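How do I fold dress pants so they don't crease across the knee?

Posted by Dudel, 23/04/2026

I've just started a job where I need dark dress pants every day, and my closet rail is tiny, so most of them have to live in a drawer. Whatever I do, I get a hard line across the knee by morning. Is there a better way to fold them, or should I give in and buy more hangers? Thank you so much in advance!

Carwood
Hangers. Folding always creases.

Ortuño
Oh, I went through exactly this when we moved to a place with one closet between the two of us, so please don't lose heart! I do mine on the bed, where there's plenty of room to spread out. Button the back pocket first, or it gapes and sets that way. Then lay one leg over the other, match up the inside seams, and smooth from the waist down with the flat of your hand (take your time over this part, it matters more than the fold). Bring the legs up toward the waistband in big, soft turns and please don't press down on them, a rounded fold is kinder to the cloth than a sharp one. 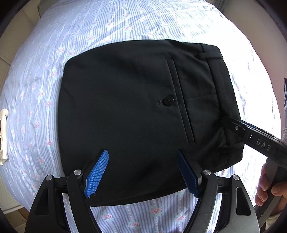
My black pair folded on the bed, back pocket buttoned.

You'll still get a few soft wrinkles near the waist, but mine drop out if I hang them in the bathroom while I shower. Keep them at the top of the drawer too, with nothing heavy over them.

Ostero
I roll mine around an old towel. Works for wool, not so good for linen.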